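Two grippers and a pile of laundry

8 Apr 2021
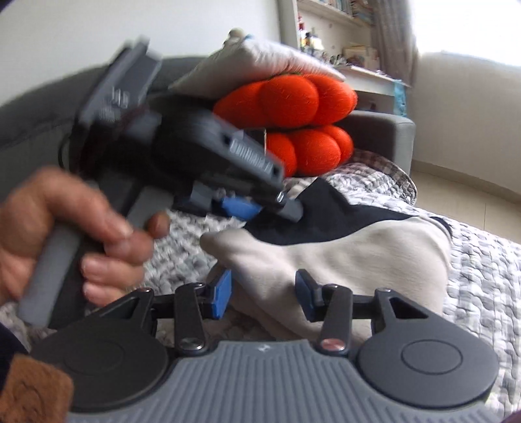

Cream thing, black thing, blanket. Folding practice on the sofa.

I joined the Linix club in March on the understanding that we would build a robot. There is no robot yet. There are the grippers, which you hold in your hands and work yourself, and there is a spreadsheet where each attempt at folding a piece of clothing gets a row. The theory goes that if enough of us fold enough shirts this way, an arm can later be taught to do it. I have some doubts about the theory, and I've decided to write them down while I still remember what they were.

First, the folding. I can fold a sweatshirt with my hands without looking at it. With a gripper in each hand I turn into a toddler. The blue pads pinch well enough on a thick hem, but on anything thin I end up grabbing the blanket underneath along with it, and then the whole sofa seat wants to come too. My best time on a single item was 28 seconds. My mother watched over video and asked if I was feeling okay.

People in the club say you get better. Sure. But getting better at it is part of what bothers me. By my second week I had picked up a bunch of little tricks, like dragging a corner against the armrest to flatten it, or giving the cloth a shake and hoping. Are those things we want an arm to learn? I asked at the Durkoten meeting (Durkoten is what we call the folding half of the project, don't ask me who picked it) and was told that variety is good. Maybe it is. "Variety is good" is also what I'd say if I hadn't thought about the question.

Second, the place. We're supposed to do our sessions at home so the clothes show up in real rooms, with cushions and books and whatever else is lying there. I like that idea more than the rest of it. The demo videos that got me interested all had one towel on a bare table under perfect lighting, and I've never folded a towel in conditions like that in my life. Still, there are only so many living rooms in a student club. If an arm learns to fold on our sofas, I'd want to see it try a bed before I believed anything.

Third, the goal. The Bondarchuk round wants 23 garments folded and stacked, and a team gets 2 tries. Our plan says we'll be ready. The plan was written before anybody had folded a sock. I kept my own notes for one evening and out of 29 attempts I'd call maybe half of them folds. The others were closer to piles with good intentions. All of them went into the spreadsheet as "complete" since that column only has the one option. I've asked for a second option.

So am I quitting? No. The hardware is nicer than I expected, I like the people, and the Wodby folks down the hall, who are doing line followers again, look bored out of their minds. I'd just like us to try the arm on one T-shirt before we collect another month of this. One T-shirt, no sleeves tucked, low bar. I've put it on the agenda for the next meeting, under the item about snacks.

We use cookies to improve your experience on this site. By continuing to browse you agree to our use of cookies. Accept | Manage settings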